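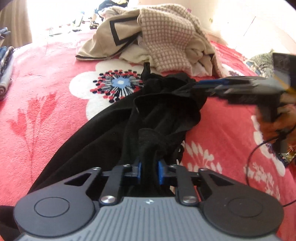 # Group rides on the Stotberg road: permitted group size and riding two abreast

Posted to: Road and Trail Access
Posted by: **Tullis Road Club, Rides Desk**

Our club intends to hold a morning ride from Leka to the top of the Stotberg road in May. The route is 59 miles out and back, and the climbing begins shortly after the reservoir turnoff. We expect 60 riders if all members who have expressed interest attend.

We would be grateful for guidance on the following points. Does a ride of this size require a permit from the county, given that it is not a race and no fee is charged? Are riders allowed to travel two abreast on the section between the reservoir and the upper parking area, where the shoulder is narrow? We have read conflicting statements on both matters. The county's printed guide to the road is silent on group rides, and the telephone line has been unattended on each occasion that we called.

We would also welcome advice on parking at the Leka end. Last year the gravel lot was full by 7 a.m.

---

**Qusai Qaisi**

I have submitted the paperwork for this road on several occasions and can set out the process as it stood last season.

A permit is required when a ride is advertised to the public or when any part of the road is to be closed or controlled. A members' ride that follows ordinary traffic law does not fall under either heading. The county does, however, ask organizers of larger rides to file a notice of use. The form is one page long and is accepted at the front counter in Tullis or by mail. It should be filed at least 6 weeks before the ride. Please attach a map and the name of one person who can be reached by telephone during the ride.

Riding two abreast is permitted on the lower section. Above the reservoir, posted signs require single file as far as the upper parking area. The signs are small and the first one is partly hidden by a spruce in summer, so it is advisable to mention the rule at the start.

I would also recommend that you divide the club into smaller groups and release them several minutes apart. Drivers on that road become impatient behind a long line of bicycles, and there are only two pullouts where they can pass with a clear view.

Parking at Leka is limited. The school lot across the bridge is open to the public outside term time, but May is within term, and you would need written permission from the school office.

---

**stotberg_679**

single file the whole way up is safer whatever the signs say. also check that the gate is open before you go, it was still locked in May two years ago because of snow

---

**Tinik Cycle Touring Association**

The previous replies are correct to our knowledge, with one addition. The notice of use is now also required for any ride that places a support vehicle on the upper section. The vehicle must remain in the parking area and may not follow the riders at low speed. Our own notice was returned in April for failing to state where the vehicle would wait, and the delay cost us the original date.

Drinking water at the upper parking area is turned on in June. Riders in May should carry enough for the full climb or arrange for it to be brought up.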